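Braltcombe Desk & Shelf Forum > Storage > Small storage

Topic: Large paperbacks upright in a three-slot file sorter – floor marks, leaning, page sag

flatpack_meridian
Sunday, June 27, 2021
I have a short stack of technical paperbacks that lives flat on the desk. The one I need is always at the bottom. I'd like to stand them up in a desktop file sorter, the open-front kind with vertical compartments, and keep it against the wall behind the keyboard.

Concerns before I commit:

1. File sorters are designed for paper in folders. The stack weighs 2354 g on the kitchen scale. The heaviest single book is a little over a third of that.
2. The floor of these sorters is usually open ribs. I expect the ribs to print into the bottom edge of a soft cover.
3. With fewer books than the compartment is wide, everything leans, and a leaning paperback takes a curve.

Has anyone run this for longer than a few months? I'm not interested in a wall shelf. The wall is rented.

quoin_key
Flat is better for paperbacks. A glued spine isn't built to carry the page block hanging from it. Stand a thick one up and the block drops at the front corner until it touches the floor of whatever it's standing in, and the glue line is loaded the whole time. Hardcovers have the same problem with more help from the boards. Leave them flat, put the heaviest at the bottom, and accept lifting three books to get the fourth.

tabstop
Disagree with the above, at least for books of ordinary thickness. In a paperback the cover is trimmed flush with the pages. There is no gap under the block for it to drop into, so the block stands on its own bottom edge. The hanging problem is a hardcover problem, where the boards overhang the pages. Every bookstore on earth stands paperbacks up.

What ruins them is leaning. Past a slight tilt the top of the book is unsupported and the cover and the first signatures creep. Keep it vertical and well supported on both faces and it'll sit there for years.

quoin_key
Bookstores sell them. They don't keep them for ten years at 70 percent humidity next to a window. But I'll give you the flush trim. My experience is with hardcovers and I generalized.

low_shear
On the load question, compartment floors in these things are stronger than they look. The ribs are short spans. I had an Ovetti three-slot with binders in it through a full tax season, and the first thing to go was the joint where a divider clips into the back panel. The divider bowed, popped its tab, and after that two compartments were one compartment. So watch side load more than weight. A book leaning on a divider pushes near the top, where the divider has the longest lever on its tab.

If yours is molded in one piece, ignore this. If it came flat and you snapped it together, a drop of solvent cement on each tab is worth the five minutes.

flatpack_meridian
It snaps together. I hadn't considered cementing it. I assumed I'd want to take it apart again at some point.

low_shear
Did you ever take the last one apart?

flatpack_meridian
No.

ruled_margin
I've used a pair of Kos magazine files for the same job, single units side by side, for several years. Advantages over a three-slot sorter:

- You can pull the whole file off the desk with the books in it.
- Each one is narrow enough that two books fill it.
- If one breaks you replace one.

Disadvantage: an empty one tips if you look at it. Filled, they're fine. I face them spine out. Some people turn them the other way so the tall side shows. That looks tidier, but then you can't read anything.

tabstop
Magazine files have a sloped cut at the front, so a large-format book is only supported at the back half. With a cover as floppy as most technical paperbacks have, the front corner fans out. I'd rather have full-height dividers.

ruled_margin
Mine don't fan. They're packed fairly tight. That may be the difference.

grommet_80
Rib marks are real. I had a 20 mm thick language textbook in a ribbed sorter from October until spring, and the bottom edge of the cover had a row of dents at the rib pitch. Pages were unaffected. Fix is a liner. Cut a strip of thin card or a cutting-mat offcut to the inside width and drop it in. It also stops the book from catching on a rib when you slide it in at an angle, which bothered me more than the dents did.

Felt works too but collects lint. Foam is a bad choice, it compresses unevenly and you've reintroduced the lean.

quoin_key
Seconding card over foam. Use something acid-free if you care about the paper.

grommet_80
It's a programming book. It'll be obsolete before it's yellow.

quoin_key
Some of us keep the obsolete ones.

flatpack_meridian
Some measurements and the current state, in case it helps anyone comparing. The sorter is black plastic, three compartments, open front, ribbed floor, perforated paneling. No maker's name on the packaging. It's on the desk against the wall. Books are a mix of Chinese-language and English textbooks, all softcover, and the ROS2编程 one on top is the one I use daily.

Checked so far:

- Back panel to wall: it can go nearly flush. The feet don't stick out behind.
- Sorter on the cloth: slides under a light push. On the bare desk it slides less. Under load I expect the cloth to be the weak point, because the whole unit can walk when a book is pushed in.
- Divider tabs: click in, small amount of play side to side at the top.
- Compartment width: takes the thickest book with room left over. Two of the thin ones together would be a closer fit.

Sorter and books:
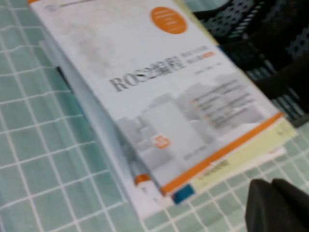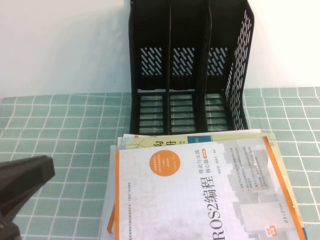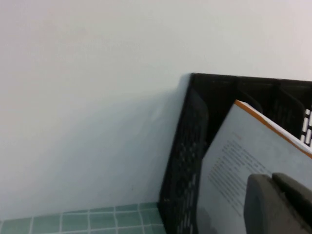 On the walking problem, my plan is four small silicone bumpers under the corners, stuck to the sorter and set directly on the desk, with the cloth trimmed back to the front edge of the unit. I'd prefer not to cut the cloth. The alternative is a strip of non-slip drawer liner between the cloth and the sorter, and a second strip between the cloth and the desk. That is two interfaces to get right, and I don't know how the cloth behaves in the middle.

Thickest book goes in by itself. Thin ones go together in the next compartment with a piece of card as a filler. The last compartment I'd keep for loose paper. Objections welcome.

tabstop
Drawer liner under both sides of the cloth works, I've done it with a monitor stand. The cloth will still creep if it has any stretch. If it's coated it won't.

I'd swap your compartments. Put the heavy book in the middle. On an outside compartment the load is off center, and when you pull a light book from the far side the unit can pivot on you. With the weight in the middle it stays put.

low_shear
I'd leave the heavy one on the outside. Outer panels are usually braced better than the dividers, and his dividers have play. A heavy book in the middle leans on a divider whichever way it goes. On the outside you can make it lean on the panel.

tabstop
Only if it leans. With a filler in there it doesn't lean.

low_shear
Fillers fall out the first time somebody's in a hurry.

ruled_margin
You could both be satisfied by cementing the dividers.

grommet_80
Tip test, if anyone wants a number. Load it as you intend to use it, hook a luggage scale to the top rim at the front, and pull level. Mine lifted its back edge at 800 g with folders in it and took a good deal more with books. I consider anything under that too light for a desk where you reach over the top. Being against the wall helps in one direction only.

flatpack_meridian
I have a luggage scale. I'll do it with the heavy book outside and again with it in the middle, bumpers off, on the cloth. If the difference is small I'll go with low_shear's arrangement, on the grounds that the play in the dividers is a thing I can feel and the pivoting is a thing I haven't seen yet.

quoin_key
What are you doing about spine orientation? With an open front you have the choice of spine out or spine to the wall. Spine out is obvious for finding things, but you then push on the fore-edge end going in, and the pages can snag on the slots at the back if the book isn't fully closed.

flatpack_meridian
Spine out. The slots in the back are small and slanted. I don't see a page getting into one unless it's already dog-eared.

quoin_key
Receipts do. Sticky flags do as well.

flatpack_meridian
Point taken on the flags. I use a lot of them, mostly along the long edge. I may line the back with the same card as the floor, one L-shaped piece per compartment, folded at the corner so it can't shift.

grommet_80
Score the fold on the outside before bending or it will spring forward and you'll be fighting it every time a book goes in. Also cut it a hair narrow. Mine was exact and it bowed.

ruled_margin
If you end up going to bookends instead, the Rastis steel ones with the long base plate hold paperbacks well, but the plate has a sharp front edge and it will mark a cloth. File it first.

low_shear
Cement wants a full day before load, by the way. The can says less.

Related topics in Small storage
Ovetti three-slot: divider tab snapped, replacement part?
Kos magazine files – narrow vs. standard
Non-slip liner that doesn't stain a white desktop
Rastis bookends, long base or short base
Cutting card liners square without a guillotine
Do perforated sorters collect more dust than solid ones?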